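Week 6 handout: Finding a grasp point on cloth

Course lead: Ulises Núñez. Lab questions to Cristóbal Lucero, Thursday, bench 2.

Before you start

Pull the Likau package and check that it builds. You need the wrist camera node, the segmenter and the grasp planner. The arm controller is already set up on the lab machines – leave its config file alone.

1. Segmentation

Run the segmenter on the 81 test images. It gives one mask per garment. Where two garments share a colour, expect the masks to merge. Note the image number each time this happens.

2. Edges and folds

A fold edge and a hem look much the same to the edge detector. A fold has a second layer of cloth beside it, so the planner must not treat it as the garment's outline. Printing causes trouble too: large letters give stronger edges than the cloth does. Mask them out first.

3. Choosing the point

Score each candidate by height, edge strength and clearance for both fingers. Drop anything below 31. Then work through the view below by hand and mark your own first choice. Look at the folded lower part of the jersey, the white armhole trim on the right, and the red garment on the left, which has a white stripe of its own.

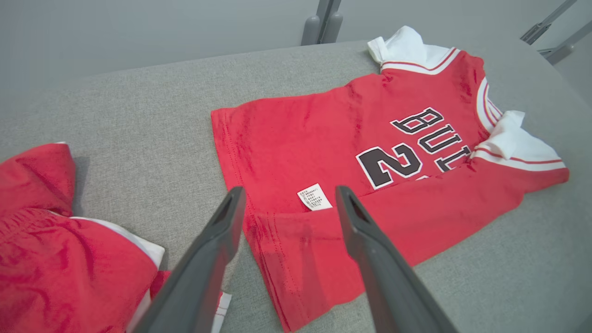 4. What to hand in

One page with your marked point, the planner's point and the distance between them in pixels. Add your list of merged masks. Keep the log file, as we use it again in week 7.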